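# Can it tidy up yet?

I've been asking the same question in this blog for years: when does a machine get to do the boring stuff? I don't mean chess or essays. I mean picking things up and putting them somewhere else, the job that eats half my evening at home and a good part of every shift at work.

My answer this July is that it's a lot closer than I thought, and also that I'm still going to be picking up socks for a while.

What changed my mind was a long afternoon at Girkside, where Higinio Medrano has been working on bin picking. You put a mix of stuff in a bin, the arm reaches in, grabs one thing, takes it out, and goes back for the next. That's the whole chore! A kid can do it while complaining. But think about what's inside that sentence. The machine has to decide where one object ends and the next one starts, pick a spot to grab, get its fingers in there without plowing into a wall, and then notice if it came up with nothing.
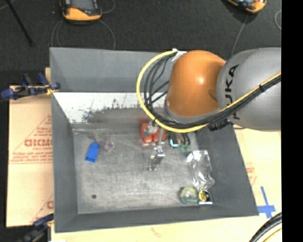
I used to assume the heavy things would be the problem, and Higinio laughed at me for it. A solid object with a clear shape is the easy case. Clear plastic is what ruins his day. Shiny wrapping throws reflections all over, see-through things half disappear against gray metal, and a depth camera can look straight at a package and report a hole or a lump that isn't there. Then there's anything shoved up close to a wall, where the fingers need room on both sides and only have it on one.

His log for the week had 1,373 grasp attempts in it. I asked which ones he learned from and he scrolled right past the good ones. He wanted to show me 11 in a row on the same bit of crinkly wrapping - all misses, all slightly different. He was delighted with them. I kind of was too, because you could read down the notes and see the thing trying a new angle each time instead of repeating itself.

Romain Langlois, who I used to work with on the packing line at Borthorpe, thinks I'm too easily impressed. His point is that a bin is a very polite version of the world. It has walls, it stays put, and it's always in reach. My kitchen drawer has none of those manners. He also says a person on our old line could clear a mixed tote while talking about soccer, and he's right, we did it every day.

But I keep coming back to how ordinary the problem has become. Two years ago I'd have expected every item to be measured and modeled before an arm went near it. Now the conversation is about odd cases: wrappers, tape, floppy things, stuff lying on top of other stuff. Those are the same things that slow me down when I'm tired!

So, my guesses. Sorting parts on a shop floor: yes, for plenty of jobs, with a person nearby for the awkward ones. Emptying a mixed bin of whatever: getting there. Laundry: ask me again later. The junk drawer: I'd pay good money to watch.

Higinio says I can come back once he's changed the fingertips, and I'm bringing a bag of the worst packaging I can find.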